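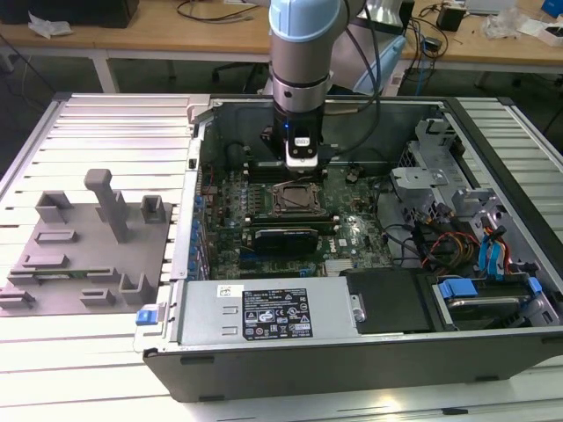
Section 4: Trying out a second gripper on the tower task

By now you should have the arm homed, the fixture plate bolted down and the Orkix controller talking to your computer. If any of that is still giving you grief, go back to Section 3 and have another crack at it, as nothing below will behave until it's sorted.

This section walks you through swapping the standard Madska gripper for another one and running both over the same job, so you can compare them fairly. We use an old desktop tower for this at Dokenside. A computer case is a lovely awkward thing to reach into — there are wires to snag, metal edges to bump and small parts that want to be held just so — and a gripper that looks marvellous on an open bench can come badly unstuck in there.

Before you start

Unplug the tower from the wall and leave it unplugged for the whole session. Lay it on its side with the side panel off and the motherboard facing up. Keep the fixture plate beside it, within easy reach of the arm, so that parts have somewhere to go once they're out.

CAUTION: Keep your hands out of the case whenever the arm is enabled, even if it seems to be sitting perfectly still. It may only be waiting for its next command.

4.1 Record the baseline

1. With the standard gripper fitted, open the Compare page and start a new session. Give it a name you'll recognise later. (Kulsoom Khokhar, who wrote most of the software, has seen far too many sessions called "test", and she'd like me to pass that on.)

2. Jog the arm until the gripper is over the CPU socket, pointing straight down. Save this as Hover.

3. Lower the speed to 2 per cent and bring the fingers towards the memory module. Stop before they touch and save the position as Approach.

4. Close the fingers slowly and save the position as Grasp, then open them and return to Hover.

5. Press Run Set. The arm will repeat the approach and grasp 60 times without lifting the module out.

NOTE: Tie back any loose power cables before you press Run Set. If a cable shifts partway through, stop and begin the set again.

4.2 Change the gripper

1. Send the arm to Park, well clear of the case, and disable it at the controller.

2. Support the gripper with one hand while you undo the wrist screws with the other. It's heavier than you'd think.

3. Fit the new gripper, do the screws up evenly and reconnect its cable.

4. Enter the new finger length under Tool Settings. Please don't skip this one! Brendan Moriarty did, one Friday afternoon, and we had to find ourselves another motherboard.

5. Enable the arm and check Hover, Approach and Grasp one at a time at low speed. Adjust each of them if the new fingers need it.

CAUTION: Never run a full set on saved positions from a different gripper until you've stepped through them yourself.

4.3 Compare the two

1. Run the second set exactly as you did the first, with the same speed and the same module.

2. Open both sessions side by side. The grasp force and finger position are plotted for every attempt.

3. Look at the spread before you look at the average. A gripper that closes a touch off centre every time can be corrected in Tool Settings, while one that wanders is much harder to live with.

4. Export the results if you want to keep them. The controller holds 100 sessions and then writes over the oldest.

If the arm stops with error 333, the wrist has felt more sideways load than it likes. Disable the arm, check whether the gripper body is leaning on the drive cage or the graphics card, and clear it before you re-enable. Changing the approach angle a little usually does the trick.

Lifting the module out and placing it on the fixture plate is covered in Section 5.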